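Print | E-mail

MEDIA RELEASE

Osance to publish collected criticism of Montserrat Barrios in August

Osance will release Ordinary Hours: Selected Criticism, by Montserrat Barrios, in August. The paperback runs to 381 pages and brings together essays, reviews and newspaper columns on the novel, translation and labour history.

The contents were chosen by editor Julián Aranda from a body of 168 published pieces. Texts are arranged by date of first printing. Spelling has been standardised and errors of fact are corrected in footnotes; no other changes were made. Two lectures appear in print for the first time. Patricio Arrieta has supplied the introduction and Yolanda Tejada compiled the index.

The first printing is 3,000 copies. An e-book edition will be available on the same day, with page numbers matched to the paperback for citation. A separate edition of the long essay "The Borrowed Desk", at 160 pages with notes, is in preparation under the Stukura imprint.

Barrios will discuss the book with Arrieta at the Bensaid reading room on Wednesday at 6:30 pm in the week of publication. Seating is unreserved.

Review copies, in print or PDF, can be requested from Marcelino Miranda, publicity, Osance. Requests should name the publication and the intended format of coverage.

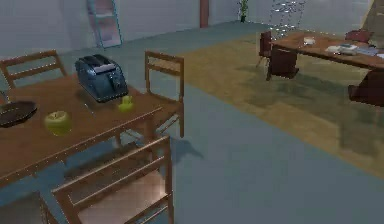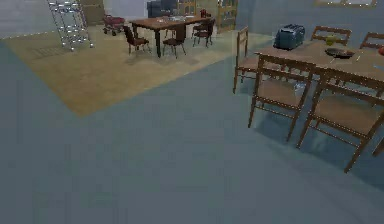
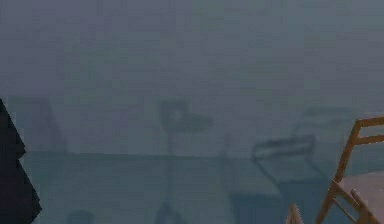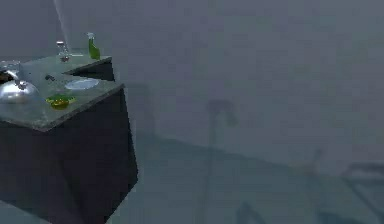 Computer-rendered interior.

Print | E-mail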